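# Chapitre 4 — Recueillir des exemples

Jusqu'ici, nous avons parlé de politiques, de fonctions de coût et d'architectures comme si les données attendaient sagement dans un dossier. Il est temps de regarder d'où elles viennent, et c'est à mon goût le moment le plus vivant du cours ! Un système qui apprend par imitation ne sait faire que ce que ses exemples lui laissent entrevoir. Le soin mis à les recueillir compte autant que le réseau choisi ensuite.

Notre fil rouge sera le jeu Karakaya, constitué autour d'un comptoir de restauration en libre-service. La tâche s'énonce en une phrase : prendre un article demandé et le poser sur le plateau crème. Un enfant la comprendrait. Pour deux bras, elle ouvre pourtant une foule de questions : quel bras choisir, par quel côté aborder l'objet, à quelle hauteur s'arrêter, que faire d'un emballage souple qui se déforme sous les doigts ?

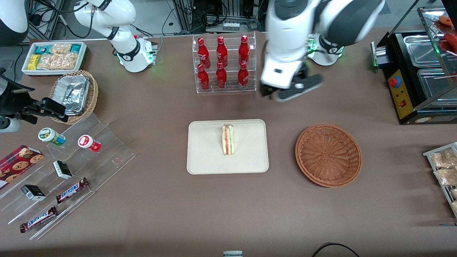

**Figure 4.1** — Le poste à deux bras, vu par la caméra fixe. Un sandwich triangulaire se tient au milieu du plateau.

## 4.1 Qu'est-ce qu'un exemple ?

Nous appellerons *démonstration* l'enregistrement complet d'une exécution de la tâche, du signal de départ au retour des bras en position de repos. Elle réunit trois choses :

- les flux d'images, synchronisés entre eux ;
- les positions articulaires et l'ouverture des pinces ;
- la consigne, écrite en langage courant.

Chaque démonstration du jeu Karakaya dure 18 secondes au plus, et l'état des bras y est relevé 10 fois par seconde. Cette cadence paraît modeste, elle suffit pour des gestes lents. Nous verrons à la section 4.5 ce qu'elle fait perdre au moment du contact.

Pourquoi plusieurs caméras ? La vue fixe donne la disposition générale, utile pour choisir un bras et une trajectoire. La vue au poignet, elle, se déplace avec la pince et montre de près ce qui sera saisi, sous un angle qui change sans cesse. Un présentoir en acrylique transparent est à cet égard un merveilleux professeur : ses bords accrochent la lumière, des reflets viennent se poser près des articles, et la table se voit au travers des marches. 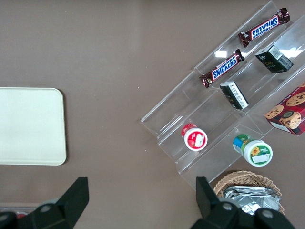 Les articles qui se ressemblent méritent la même attention. Avec deux barres Snickers sur des marches différentes, la consigne « prends la barre chocolatée » admet deux bonnes réponses. Si l'opérateur choisit toujours la même, le modèle apprendra une habitude que personne n'a voulue. On peut préciser la consigne — « celle du haut » — ou varier volontairement le choix. Les deux solutions se défendent, et l'exercice 4.3 vous invite à les comparer.

## 4.2 Varier, mais comment ?

Supposons que nous disposions d'un budget de 100 démonstrations. Faut-il répéter longuement une seule disposition, ou déplacer les objets à chaque prise ? Prenez un instant pour parier avant de tourner la page. Nous commencerons par fixer la position des paniers et du plateau, puis nous libérerons ces contraintes une à une, en notant à chaque étape ce que le modèle doit apprendre de plus.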